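3.2 Squaring and clipping of loose sheets

Paper handling at shared desks has mostly been studied through filing and retrieval. The short step before filing, in which a person gathers loose sheets and brings their edges into line, is usually folded into a general "tidying" category. We coded it separately.

Participants at the Heltby office worked at cubicle desks 70 cm deep. Each was given printed sheets from the Curum reading set. The task was to square the stack, fasten it and set it aside. Sessions were held in May, and two coders, Pakzad and Kinsella, marked the start and end of each step. Disagreements were settled by Thaler.

We treated squaring as complete when the sheets were released or when a fastener was picked up, whichever came first. Tapping on the desk, pressing the sides and bending the stack were coded as separate actions, following Zakaria's earlier scheme for mail rooms.
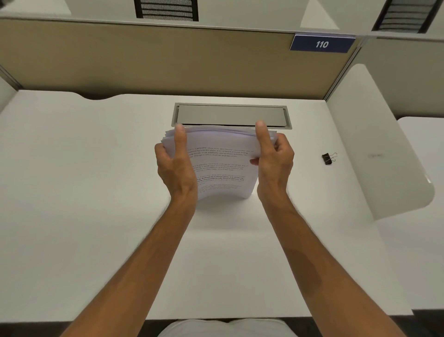 Figure 2. Thick stack held upright in both hands, with binder clip on the desk.

Thick stacks took longer to square than thin ones, and most of the added time went to the upper corners. Participants tended to correct the sides first and leave the top for last. The grip matters in this respect. With the thumbs along the front sheet and the fingers behind, as in Figure 2, the stack bows slightly and the top edges fan into offset corners. The clip lies to the right of the stack, and a hand must leave the paper to reach it. We coded any loss of alignment during that reach as part of fastening, which keeps the squaring times comparable across stack sizes.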